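Stoston lab pits two hand-held grippers against a shuttlecock

STOSTON — The badminton shuttlecock weighs next to nothing, costs very little and has so far embarrassed two sets of gripper fingers, according to the people at Jaunzems who spend their working hours trying to pick it up.

The small engineering firm has been comparing finger designs for its hand-held grippers since December. An operator holds one in each hand and does ordinary household chores with them, and the recordings are later used to teach robot arms the same motions. One set of fingers, called Broto, is stiff. The other, Setar, gives a little when it closes. Each is put through 300 pickups before anyone is allowed an opinion, a rule that Laimutė Rimkutė, who runs the trials, admits is broken most mornings before coffee.

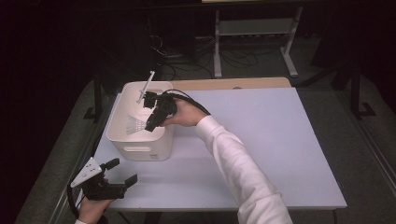
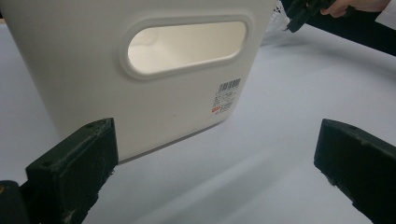 Rimkutė's team had expected the trouble to come from heavy objects. Bottles and books went well enough with both designs, and the report on them is short and dull. Feathers were another matter. With a shuttlecock lying in a white plastic bin, its fan spread toward the front, the operator has to choose between going for the feathers, which bend, and going for the cork, which rolls. Broto closed hard and tended to crush what it caught. Setar was kinder and dropped more.

"We have a budget line for shuttlecocks now," said Povilas Kairys, who orders the supplies. "It is bigger than the one for screws." The last order was for 50, and the sports shop has begun asking which club he plays for.

The cables have their own critics. Liis Žukauskas, one of the operators, said the weight of the gripper stops mattering after a while, but the pull of the cable at the wrist does not. She has asked for a lighter one. The request has been noted, she said, in the same notebook as last time.

Jaunzems has not picked a winner. Edgars Mets, who builds the fingers, favors a third version with Broto's frame and Setar's softer pads, and has already started cutting parts for it without waiting for the scores. Rosaura Carhuamaca, who has to add up the scores, would like him to wait.

Trials resume next month with socks, which both camps expect to win easily.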